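[ulham-robotics] Re: Bimanual bench, open items before the October round
Date: July 1, 2020
From: bench lead, Ulham student robotics club
To: ulham-robotics list

Replies inline. I have trimmed the parts of the earlier message that were settled on the last call.

> The Cernon rules draft asks for 200 logged runs per team, with both
> arms taking part in every run. Does a run count if one arm only
> holds the part still and the other does the work?

Yes. Section 4 of the draft says "both end effectors shall contact the workpiece or be commanded to do so." Holding is contact. A run where one arm is parked for the whole episode is not valid, and the log checker will reject it. I tested this with a parked left arm and got a reject on the first pass.

> I looked at the logs on the share and the joint timestamps for left
> and right don't line up. The offset grows during the run. Is that
> the controller or the logger?

The logger. It was writing each arm from its own thread and stamping on write instead of on read. Fixed in the branch called nassar-sync. Please rebase on that before you record anything new. Run 1449 is the last one made with the old logger. Everything up to and including 1449 should be treated as single-arm data. You can still use it for checking the gripper open and close thresholds, but do not train on it as paired data.

If you want to confirm you are on the fixed version, start the logger with no arms enabled. It should print the clock source and then exit. The old one prints nothing and hangs.

> Can we lower the approach speed for the flat items? The fingers come
> in too steep and the second arm gets there before the first one has
> settled.

Done, but not by lowering the speed. There is now a hold point above the workpiece. Each arm goes to its hold point, waits for the other to report in position, and then both descend. The wait times out after 2 seconds and the run is marked failed. If you see a lot of timeouts, check the base offsets first. The right arm was remounted on the plate in the spring and some of you still have the old offset file.

> Should we standardize the stuff on the table or leave it random?

Leave it random for now. The Grarklow task sheet scores the target item only and treats the rest as clutter. The planner keeps a no-go height over anything it finds outside the target area, so hoses and boxes are fine as long as the height map is redone after you move them. Redo the map every time. It is one command.

> Last thing, cable routing. Mine snags on the elbow when the wrist
> goes past the half turn.

Leave a wide loop between the wrist and the elbow and tie it along the link. Do not pull the ties tight next to a joint. Run the arm through its full wrist range by hand with the power off before you cut the tails.

Bench layout is below for people who set up remotely and need to compare. Grippers are over the red-bordered item, with the clear organizer box and the wrench left of center.
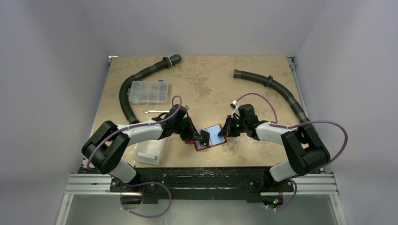
Tasks / Two-arm / Flat item

Start condition: item flat on the table, a slight tilt is allowed. Both grippers above its upper edge, fingers down. Neither finger pair may be touching the other.

Clutter: two corrugated hoses, organizer box, open-end wrench. Position is free. Keep the hoses out of the region between the grippers.

Log fields: run number, offset file name, height map time, result. Use the result codes from the sheet. Free text goes in the notes column and is not parsed.

Open items for the next call:

1. Offset files. I will delete the old ones from the share once everyone has replied to this thread. Reply even if you have nothing to change.

2. Grip force on thin parts. Current value is the default. I have no good measurement yet and would take one from anybody with a load cell.

3. The Cernon draft does not say whether a failed hold counts toward the run total. I have asked the organizers and will post the reply to the list.

Please keep the subject line when you answer. The archive threads on it.

--
Ulham student robotics club, bench lead
To leave the list, send a blank message with "unsubscribe" in the subject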